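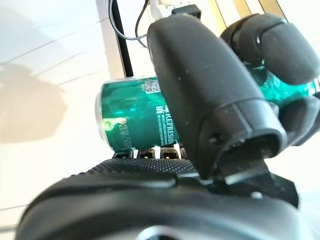
Green can, black fingers

Does the Layug rental have a full kitchen?

We booked the upstairs unit at Layug for 11 nights in October. The listing says "kitchen" but only mentions a microwave. Is there a stove? Four of us are going and we'd like to cook.
Marites Tan

2 answers

Stayed there last fall. Two-burner stove, small oven, full-size fridge. Pans are OK, knives are dull. The grocery on Claltavness Road closes early.
Charito Dimaculangan

Not sure about upstairs. Downstairs had one. Message the owner before you pay the balance.
ferkik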